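Speaker notes – Gathering examples at a table: what we changed and why
Zumlow user day, 10 September 2022
Slot is before lunch. Skip slide 5 if the speaker before me runs over.

Slide 1. Title
Say hello, say which team I'm from. Mention that the slides will go up on the Zumlow page with these notes, so people don't need to take pictures of the tables.
The talk covers the collecting side only. Training gets one slide near the end.

Slide 2. Where we started
We wanted a policy that does small household jobs at a table: plug something in, pull it out, put a thing back where it belongs. The first plan was to drive the arms by remote control and save what they did. We spent most of December on that. It gave us clean data and very little of it. People got tired, the arms were slow, and half of each recording was someone waiting.
So we moved to hand-held grippers. The person holds one in each hand and does the job. The arms stay out of it until later.
Pause here. Most of the room will have tried one or the other.

Slide 3. The project and its names
Fernik is the collection project. Mateos is the tool we use to cut and label recordings. Trustley is the checking step that runs after that. I will use all three names for the rest of the talk, so say them slowly once.
If asked: Mateos works on ordinary files and there is nothing clever in it. It's mostly a player with keyboard shortcuts.

Slide 4. What counts as one example
One example is one try at one job, from hands at rest to hands at rest. We argued over this for a long time. Early on we let people record for as long as they liked and cut it up afterward, and the cutting took longer than the recording.
Now the person starts and stops each try. A failed try is kept, marked as failed, and stays with the rest. If the person fumbles and then gets it done, it counts as a success and gets a "recovery" mark. We want those. A policy that has only seen perfect tries has no idea what to do when a plug goes in crooked.
The target for Fernik was 2,000 examples over 7 jobs. Show the bar chart. Point out that the bars are uneven and that we left them that way, with more examples for the jobs that need fine alignment.

Slide 5. Setting the table (skip if short on time)
We used to reset the table to the same layout every time. The policy learned the layout. Move the power strip by the width of a hand and it reached for the old spot.
Now each job has a short card with three lines: what must be on the table, what may be on the table, and what has to move between tries. The third line matters most. People forget it after a while, so the card goes face up next to the person running the session.
Leave some everyday clutter in. A bare table is easy to learn and doesn't look like anyone's home.

Slide 6. The markers
The blocks on the grippers carry printed square patterns. We use them to work out where each hand is. They need to be seen, and the most common reason Trustley throws out an example is that a marker was hidden for too long. A sleeve, a cable or the other hand is enough.
Two things helped. We ask people to wear short sleeves. And we ask them to keep their elbows low – this takes practice, and the first session with a new person is usually thrown away. Plan for that in your schedule.

Slide 7. Cables
This one gets the most questions. Cables are hard. They don't hold a shape, they catch on things, and no two tries look alike. We nearly dropped plugging jobs from the list for that reason.
What we learned is to let the cable lie where it falls. When we coiled it neatly before every try, the policy did well on coiled cables and badly on the rest. The other lesson is to record the unplugging as its own job. It looks like plugging in run backward, but the grip is different and people pull at an angle.
Go to the next slide and leave it up while I talk about grip.

Slide 8. At the table
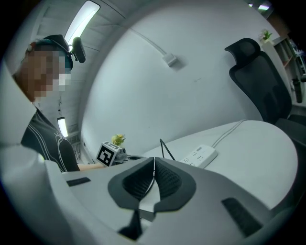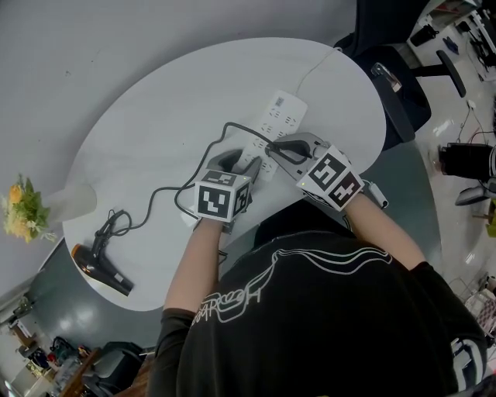

Power strip job, hand-held grippers.

Trustley asked why we don't check examples while the session is still running, and whether that would save the first-session data we throw away. My reply on the day was that the team behind it owns the check and is welcome to try, as long as the person at the table isn't interrupted in the middle of a try. We now run a quick marker check after every 100 examples. The full check still happens later.

Slide 9. Training, briefly
One slide only. We hold back one job in each round and look at how the policy does on the rest. Don't read out the table. Say that adding recovery examples helped the plugging job more than adding clean ones did, and that we have only tried this on 3 of the jobs so far.

Slide 10. Open items
Labels for failed tries are too coarse. "Missed" and "slipped" end up in the same bin.
We have no good way to tell when a person is tired, except that the tries get shorter and sloppier.
The job cards will be posted with the slides. Take questions from the back of the room first; the microphone is on that side.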